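An Open Day at Tiltham, With Stitches
23 Dec 2024

The Melnyk building at Tiltham opens its doors to the public twice a year, and I missed the one in April on account of a fence. So I drove out for the winter one, paid two dollars to park in a field, and was handed a paper badge that said VISITOR in case I forgot.

Most of the crowd went left, toward the cookies. I went right, toward suturing.

The room is smaller than you'd expect, with folding chairs and a smell of floor polish. Brayden Doucette, who teaches the practice sessions, talked us through needles first. They are curved, which I suppose I knew in the way I know where Portugal is. You hold one in the jaws, you turn your wrist, and the curve does the traveling. He passed a few around in a plastic box with the lid taped shut. I think he had met the public before.

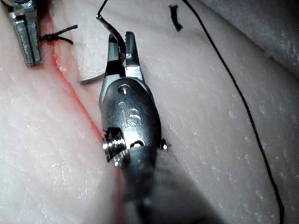 The thread comes already attached, so there is no licking the end and squinting, which ruled out the only part I've practiced. A man behind me asked what a box of the things costs. Brayden said 149 dollars for the sort they train with, and the man wrote it down. I have been wondering about him ever since.

Then came the skin. The pads have pores and creases, and after nearly 400 visitors' worth of open days I'm told at least one person each time asks whether they're real. Clifford Boychuk, next to me, asked. The cut runs across the middle, red along its length, and a raised fold sits off to one side. I have upholstered a chair and I can report that it was less tense.
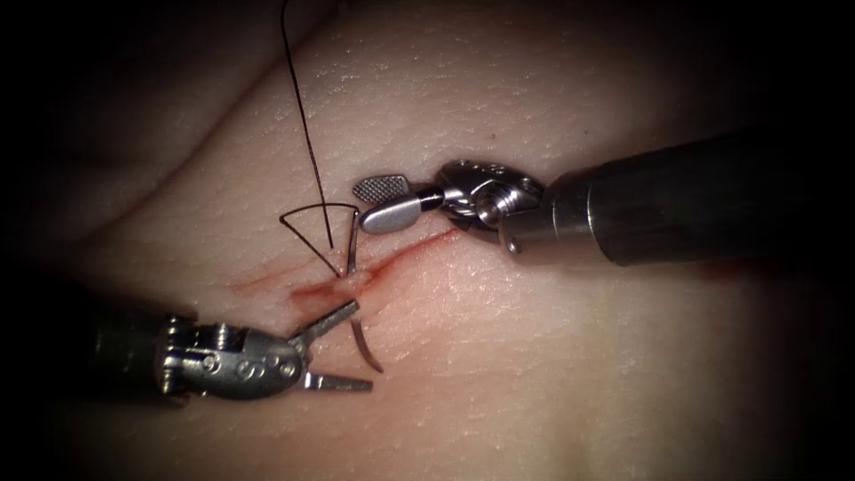
Suturing practice on a skin-like pad, Melnyk building.

Clifford left during the knot talk and came back with six cookies, of which I was offered one. Parking is in the north field; bring boots.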